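4.3 Loading the dishwasher

Applies to the built-in dishwasher under the worktop in the Istcombe kitchen. Read section 4.1 (water and power) before first use.

1. Open the door fully and let it rest in the lowered position.
2. Pull the lower rack forward by its front rail. Do not lift it off its runners.
3. Empty any remaining drink into the sink. Scrape off food waste.
4. Hold each mug by the body. Place it upside down, with the handle clear of the next item.
5. Leave a gap between mugs so that the glazed surfaces do not touch.
6. Push the rack back until it stops, then close the door.
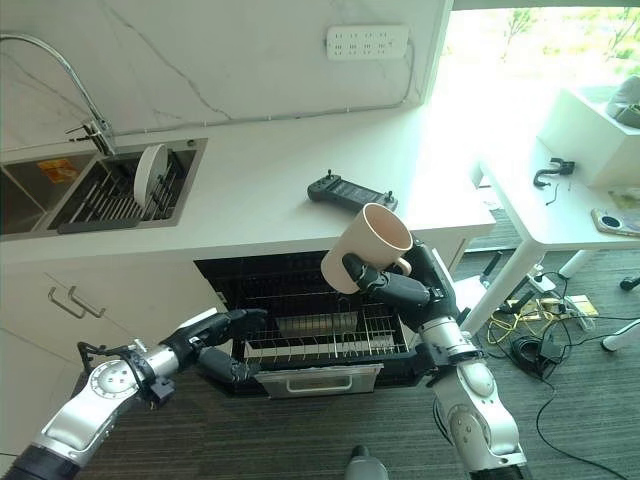
Lemumstead House: Kitchens and Fittings Team
Guide reference 965, issued Mar 26, 2021

The mug is held above the open door, with the lower rack pulled partly out. Load the back of the rack first.

Note: Cups with a printed or gilded pattern are to be washed by hand.

Caution: Do not stand or lean on the open door. Do not leave it lowered when the kitchen is unattended.

4.4 Worktop and sockets

1. Keep the worktop above the dishwasher clear of standing water.
2. Wipe the splashback with a soft damp cloth. Do not use scouring powder on the marble-patterned surface.
3. Switch off at the wall-mounted power strip before wiping near it. Do not spray cleaner towards the socket openings.
4. Dry the double sink after use to prevent marks on the steel.

Replacement rack parts are ordered from Dissanayake under part number 2680. Quote the room number, 117 or 214, with each order.

4.5 Oven and cupboards

The oven is set into the white cupboard units. The floor in front of it is carpeted, and the following points apply.

1. Let the oven cool before cleaning the door.
2. Lay a dry sheet over the carpet in front of the units.
3. Open the door by the horizontal handle. Use both hands for heavy dishes.
4. Wipe the plinth with a wrung-out cloth. Keep water off the carpet edge. 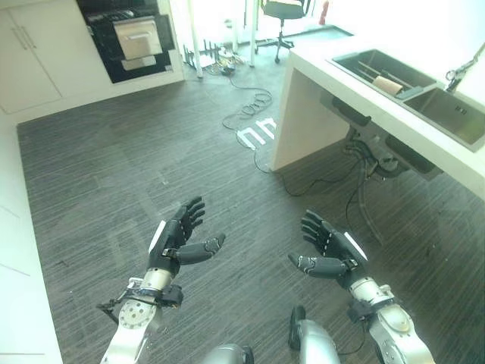 Fig. 4.5: Built-in oven, cupboards and carpeted floor

Note: Cupboard handles are tightened from inside the door. Check them each August.

Caution: Keep cables and loose items away from the oven door when it is in use.

For faults with the oven light or door seal, see section 7.2.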